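Subject: Re: [feltemley-bakers] Shared oven mornings, flour order, and the rye question

Hi everybody,

Sorry for the slow reply, I've had my head in the September flour order and my inbox got away from me. Jamie asked a bunch of things, so I'll quote the message and go from there.

> From: Jamie Sugden
>
> Hello all, new-ish member, two months of mostly flat loaves. Couple of questions before the order closes. Is the Plorkine rye worth the extra money over the regular one? I bake maybe one rye a week. Also, my starter smells like nail polish remover and I'm a little scared of it. Do I toss it? And last, when people say "bake it hot," how hot do they mean? My oven runs cool and I've been leaving everything in for an hour and a half.
>
> Thanks, and sorry if these are in the archive. I looked but the search gave me 700 messages about cinnamon rolls.
>
> Jamie

Welcome, Jamie! The cinnamon roll thing was before my time too, and I've never read all of it.

Starter first. Please don't toss it! That smell is a hungry starter. Mine goes the same way whenever I leave town (last time I came home and the whole kitchen reeked, my sister thought I'd been painting). Take a spoonful, feed it equal weights of flour and water, and do that twice a day for a few days. Keep it somewhere you'll see it. If you ever get pink or orange streaks or fuzz, then yes, out it goes, jar and all. But the nail polish smell by itself wouldn't worry me.

On the rye, I've used both, and for one loaf a week I'd get the regular. The Plorkine is ground finer and makes a smoother crumb, but it drinks up water like crazy and the dough turns to cement if you follow a normal recipe. I ruined two loaves before I figured that out. If you're curious, I have an open bag and I'm happy to give you 1000 grams of it to play with. Bring a container with a good lid, please, my car is still dusty from the last handoff.
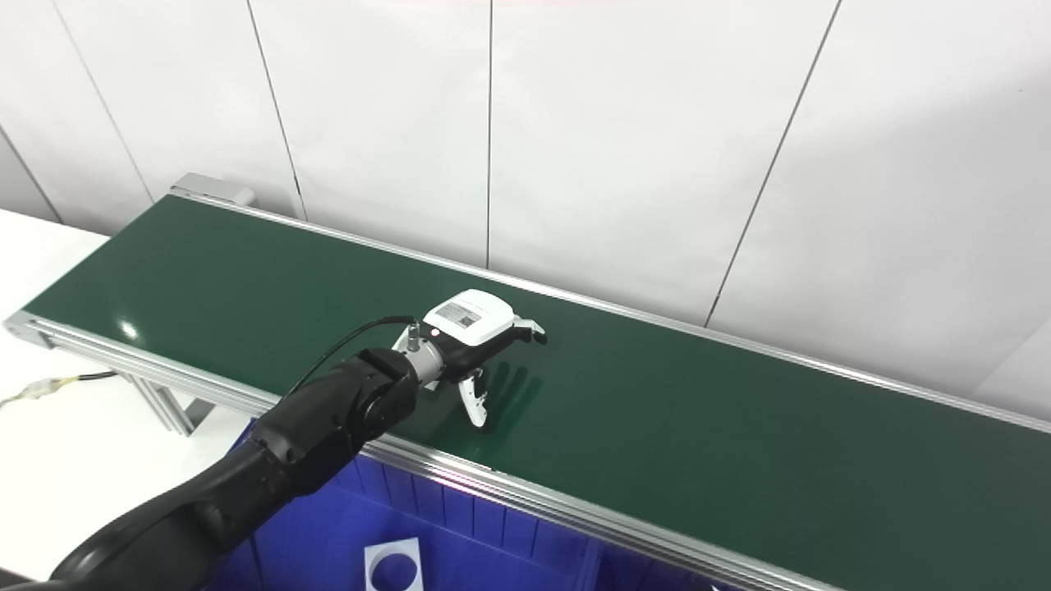
*Green conveyor belt, silver side rails.*

Now the oven. Get a cheap oven thermometer before you do anything else. Mine was off by a lot, and I spent an entire winter blaming my flour. For a plain white or part-wheat loaf I preheat to 475 with the Dutch oven inside, bake 20 minutes with the lid on, then take the lid off and drop it to 450 until it's good and brown. Darker than you think! An hour and a half sounds like you're drying the thing out more than baking it. Rye is different. I go lower and longer with rye, and then I make myself leave it alone until the next day before I cut it. My husband does not observe this rule.

Also, Jamie, I wonder about "flat." Flat like a pancake, or flat like it spread out but still had decent holes inside? If it's the second one I'd look at shaping before I blamed the starter. Try a smaller loaf and a tighter basket, and stick the shaped dough in the fridge overnight. Cold dough holds together so much better when you turn it out, and it's a lot easier to score.

A few order things for everyone else:

- The price on the big whole wheat bags went up a little. I've fixed it on the sheet, so if you signed up early, take another look at your total.
- We're at 16 households this time, so pickup will be on my driveway instead of the porch.
- Whoever asked for spelt and signed the sheet "me again," I don't know who you are. Please write to me!
- I still have a blue proofing basket from the spring swap with a strip of tape on the bottom that says Räsänen. If that's yours, come get it, it's a nice one and I'm starting to get attached.

And for the shared oven at Zemthorpe, I can take the early slot again, 6 a.m. until it's too warm in there to stand up. There's room for two more people's loaves next to mine if you shape at home and bring them cold. Let me know how many and what size so I can work out the shelves.

Happy baking,
Carol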